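We use cookies to remember your settings and to see which pages are read. Accept | Manage choices

Households wanted for a one-year household linen diary

Posted September 30, 2026

The Mirkuvis Textile Study is looking for 23 households to keep a diary of their household linen for 52 weeks. By linen we mean the cloth things in a home that are not clothes: sheets, towels, dish towels, napkins, tablecloths, table skirts, curtains, chair covers, bath mats and so on. They can be made of any fiber. Polyester counts. So does a shower curtain, if it is fabric.

You do not need to own anything old or valuable. Most of what has been collected and written on this subject comes from people who kept good things carefully in a drawer. We know far less about cloth that gets used, washed on the wrong setting, cut down and used again, and that is what the diary is meant to record.

What you would do

Once a week, you fill in one page. It asks what was washed, how it was washed and dried, what was ironed if anything was, what was mended, and what came into or left the home. Some weeks the page will take five minutes. In a week when you change the curtains or clear out a closet it will take longer. Paper and online versions are the same, and you may switch between them.

You also choose one item at the start and follow it through the year. It stays in your home and in normal use. We ask you to write a few lines on it each month: where it is, whether it has faded or shrunk, any stain and what you tried on it. Please don't treat it more gently than usual. If it gets thrown out halfway through, write that down and choose another.

A member of the study team will visit four times during the year, at a time arranged with you. Visits last an hour and a half. We measure and weigh the chosen item, take a few notes on how linen is stored and dried in your home, and record a short interview. You can ask us to keep out of any room.

What counts as one item

This question comes up more than any other. Cloth that is used together but can be washed separately is recorded as separate items. A duvet cover and its pillowcases get a line each. A table with a loose top cover, a lace piece and a skirt gets a line for each piece that comes off by itself, and one line for the whole if the pieces are sewn together. Where you can't tell without taking it apart, leave it alone and write "not known."
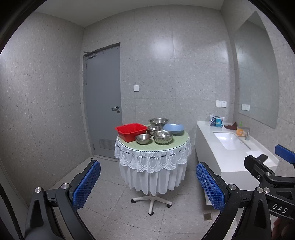
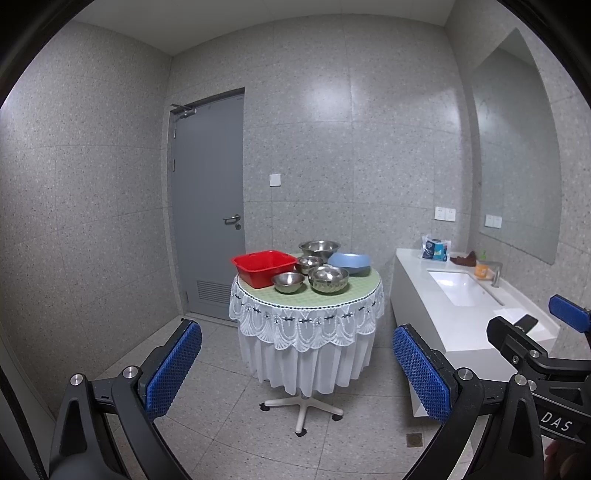

A round table with a green top covering, white lace and a pleated skirt

Sets that have lost pieces are still sets. Write down what is there now, and what you remember of the rest if you want to. Anything made at home from something else (cleaning rags, a bag sewn out of a pillowcase) goes on the last section of the page, under "second use."

Who can take part

You can apply if you:
- live in Ondis or in the Iruver valley and expect to stay there for the full year
- are 18 or older and do at least part of the laundry in your home
- can read and write in English, or have someone at home who will fill in the page with you
- agree to the four visits

A household can be one person. It can also be a shared apartment, in which case everyone whose things are recorded has to sign the consent form. We would like to hear from people who use a laundromat or a shared laundry room, people with small children, and people who dry everything indoors. Renters and owners are equally welcome.

You can't take part if you work for a company that makes or sells detergent or washing machines. People who run a laundry business from home should write to us before applying.

Payment

Each household receives $400, paid in four equal parts, one after each visit. If you leave early, you keep what has been paid up to then. We supply the paper diary, return envelopes, a tape measure and a small hanging scale. The scale has to come back at the end – the tape measure is yours.

We don't pay for detergent, electricity or water, and we can't replace linen that wears out during the study.

What happens to the diaries

Diaries are stored under a household number. Names and addresses are kept in a separate file and deleted when the last payment has been made. The finished diaries will go to the reading room at Kallio, where anyone may ask to see them, without names. You may hold back any page, or your whole diary, up to the day it is handed over. Interview recordings are kept by the study team and are not passed on.

Photographs are optional. If you send any, please leave people out of them.

Dates

The diaries start in April. Applicants will be told well before that whether they have a place, and there will be a short evening session in Ondis to go through the page and hand out the scales. The session is useful but not required. We can go over the same material by phone.

If more households apply than we have room for, we will pick so that different kinds of homes are included. The rest will go on a waiting list, and we do expect to use it.

How to apply

Send a letter or email to Shahzad Farooqui, study coordinator, at the Mirkuvis office. Tell us:
- who lives in your home (ages are enough, no names needed)
- where you do your laundry and where you dry it
- one piece of household linen you use every week, and how you came to have it
- the best way to reach you

Half a page is plenty. There is no application form, and please do not send cloth.

Comments

Marnie_T
Do dog blankets count? Ours get washed more than the sheets do.

Mirkuvis office
Yes. Put them under "other" and write what they were before, if they were something before.

plainhem
I live just over the ridge from the Iruver valley, same zip code as half the valley. Am I out?

Mirkuvis office
Please apply and give the nearest crossroads. We will check it against the visit routes.

R. Dole
Took part in the kitchen diary a while back. The weekly page was easy. Remembering to do it was the hard part, so I kept it taped inside the cupboard door with a pencil on a string. Would do it again but I have moved away.

oldtowel
Is it OK if my one item is a bath mat? It's the only thing I've had for more than a few years.

Mirkuvis office
A bath mat is fine.

Related

Reading room hours at Kallio
Call for participants: kitchen diary, second round
How to weigh a wet towel
Part-time transcriber wanted, Ondis office
Mending evening, Iruver: what to bring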